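# Shop tips for a small robot bench (and which rules to ignore)

Most of the bench rules I've been handed over the years read like they were written by people who never had to clear a jam. The Gunby checklist we got in February runs to 32 items. I follow 16 of them, and I'd drop a few more if the insurance people weren't so fond of paper. What follows is what has earned its place.

## Mark the table before you teach anything

Cover the top with kraft paper and lay out a grid in blue painter's tape. Big squares are fine. Fancy printed mats from Clirkon do the same job for more money, and you can't write on them.

- Replace the paper when it creases under a work spot.
- Press tape down with a putty knife. A fingernail leaves the ends up.
- Pick up short scraps of tape as you go.

Osaze Danladi wants the squares measured to the millimeter. I've never seen the payoff. If your program can't live with tape that's a hair off, fix the program.

## Set the bin close to the belt

The standard advice is to leave a hand's width between bin and conveyor. Try it and watch how many parts end up on the table. I butt the bin nearly up against the end of the belt, line the bottom with white paper so colors stand out, and start with foam cubes. Foam forgives a bad grip. Anything hard comes later, after the slow runs are boring.

With two arms on one job, open both grippers and park one over the bin and the other over the belt before you touch a speed setting. Look at the gap between them from above. If you wouldn't run it with your own lunch in between, spread them out.
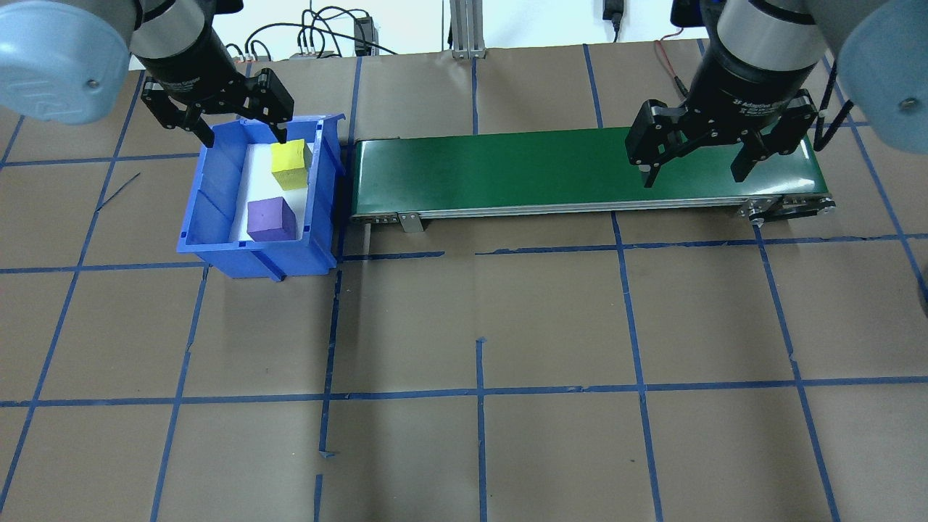 ## Cables

1. Leave slack at the wrist, then move the arm to its farthest reach by hand and check again.
2. Tie loose runs back to the post or the wall. Velcro, never zip ties, unless you enjoy cutting them.
3. Keep power strips off the work surface.

The Fikinmont guide says to inspect every cable daily. Fine, if you mean it. A signed sheet with the same initials 517 times in the same pen tells me no one looked.

## Stop buttons

Put one where each person stands. Press it once a week with the belt moving. The Ngcobo sticker that says "tested" only covers the day somebody stuck it on.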